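**Orkel 3: two-arm task planner and motion runtime**

Supplier: Fullevau. Page revised 2018-05-09.

Orkel is a planning and control package for fixed two-arm cells. It takes a task written as a list of goals, splits the goals between the arms, and produces timed joint paths that keep the arms clear of each other, of the cell walls and of anything entered in the cell model. It runs on an ordinary Linux PC wired to the arm controllers. No separate motion card is needed.

Release 3 replaces the old turn-taking scheduler. In earlier releases one arm had to leave the shared zone before the other could enter. Both arms may now work in the shared zone together, with clearance checked along the whole path and not only at the waypoints.

## Planner

The planner holds up to 109 goals per task file. Goals may be tied to one arm, or left open for the planner to assign. Handover goals need both arms and are always planned as a pair. If no safe path is found within the time limit, the planner returns the last goal reached and the link or wall that blocked it.

Cables and hoses carried along an arm are entered as a padded sleeve around each link. Slack loops at the elbow should be given their own sleeve, as the default value is too thin for them.
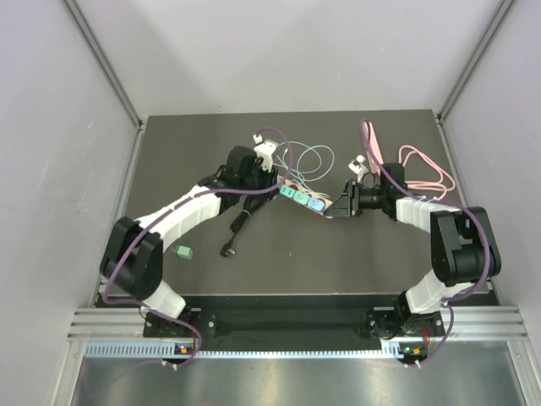

Flexible parts are handled separately from rigid ones. A lead, plug or strap is tracked as a chain of points, and the planner treats the chain as something that may be touched but must not be pulled past a set length. Rigid parts lying among leads can be picked only after the chain model has been updated. Updates come from the perception module at 10 Hz, or from the user's own tracker over the same port.

## Perception module (Sorkau)

Sorkau is sold with Orkel or alone. It needs one calibrated depth camera with a full view of the work surface; a second camera is advised where the arms reach inward and hide the middle of the table. Parts are matched by shape first and colour second. Thin cables of a colour close to that of the surface may be lost. The confidence limit can be set for each part class.

## Control link

- Joint commands: position or velocity, set per arm
- Clock: shared by both arms, drift logged
- Gripper: open, close, hold at force, hold at width
- Stop input: software stop only; the cell's own safety circuit must remain in place
- Logging: joint state, commands, part poses, planner decisions

Logs can be replayed in the viewer at any speed. A replay can be stopped at a given moment and the plan run again from there with changed settings.

## Licence and supply

| Item | Contents |
|---|---|
| Orkel 3 Base | Planner, control link, viewer |
| Orkel 3 Full | As Base, with Sorkau |
| Yeo driver pack | Drivers for Yeo arms and grippers |

Licences are per cell and cover both arms. The licence file is sent by email; the install key may be moved to another PC once every 14 days. Task files from release 2 load without change, but arm assignments should be checked before first use. Drivers for single-arm cells are planned for September.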